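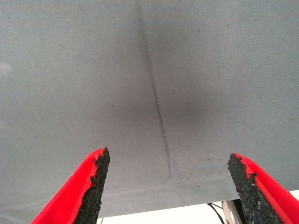 Ironing notes, gray twill, 12 panels down to the last one. Thread.

1/ Fabric is the Brurer gray from Katsaros. Sold as 200 gsm. My cut weighed a little under that after prewash.

2/ A center crease from the bolt fold is the usual problem. Press from the wrong side, along the diagonal, never across it.

3/ Iron at medium, damp press cloth, 90 seconds per section. Lift and set down. Sliding the iron skews the weave.

4/ Lint roller before heat. Specks get pressed in otherwise.

5/ If the line persists, mist with one part white vinegar to two parts water and repeat. Test on a scrap first.

6/ Store rolled on a tube. Mine are Vastodard, over 400 mm longer than needed, trimmed with a hacksaw.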